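# Birau Hand-Held Gripper – Club and Classroom Kit

The Birau is a gripper you hold in your hand and use to show a robot how a job is done. Students pick things up with it, the camera records each go, and the recordings are used to train an arm later in the term. It is sold by Chamoun as a set for school clubs, TAFE classes and competition teams.

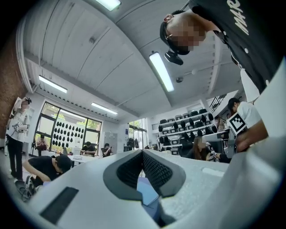
## What's in the set

- 3 hand-held grippers, white body
- 9 pairs of finger pads, dark grey with a black textured face
- 3 cameras with mounting screws
- 10 printed marker squares on stiff card
- 3 charging leads and one shared power block
- Hex key, spare screws and a cleaning cloth
- Teacher's booklet and a set of task cards

A laptop isn't included. The software runs on most machines bought in the last few years, and the Brernlow student project used the school's ordinary lab computers for everything except the final training.

## Who uses it

The set was put together with clubs of nine to 12 students in mind, working in groups of three or four. One student holds the gripper, one resets the objects and one keeps the log. Swap jobs at the end of each card.

Clubs with more members usually buy a second set. Two sets can share one room and one computer as long as each gripper has its own number in the software.

## The Clatudstead Challenge

Teams entering the Clatudstead Challenge can use the Birau as supplied. The rules ask for 150 recorded attempts at a single task, all made by team members, plus a written log. Teams may change the finger pads but not the body of the gripper. Entries open in September.

The task cards in the box cover the practice round:

1. Stack three cups.
2. Move a sponge from a tray to a bowl.
3. Put the lid on a jar.
4. Sort pegs by colour.

Do the cups first. They are light, they don't roll far and a dropped one does no damage.

## Setting up

Charge all three grippers overnight before the first session. Fit the cameras, then hold each gripper over a plain table and check the picture on the laptop. Both edges of the finger pad should be in view. If only one is, loosen the mount a quarter turn and straighten it.

Tape the marker squares flat – a curled corner is the most common cause of lost tracking. Bright sun on a glossy table will also cause trouble, so draw the blinds or move the table.

Students should move at a normal, steady pace. Attempts that go wrong can be kept, but tick the "missed" box in the log so they can be filtered out.

## Care and spares

Wipe the pads with a damp cloth after use. Don't use solvent, as it hardens the surface. Pads wear at the tip first and should be swapped when the texture has gone smooth. Spare pads are sold in packs of three pairs.

The body can be opened with the hex key supplied. Opening it doesn't affect the warranty, but cutting or drilling does.

## Privacy

The cameras pick up whatever is in front of them, including people at other tables. Get permission forms in before the first recording. The software has a face-blurring setting that is on by default, and it should stay on for any recordings sent outside the school.

## Ordering

Schools and registered clubs can order on account. Put the club name and the number of students on the purchase order. Sets ship in one carton with a foam tray, which is worth keeping for storage and for travel to competitions.

Loan sets are available for one term at a time. Loan stock goes quickly before the challenge opens, so book the term ahead if you can.

Page updated Nov 20, 2024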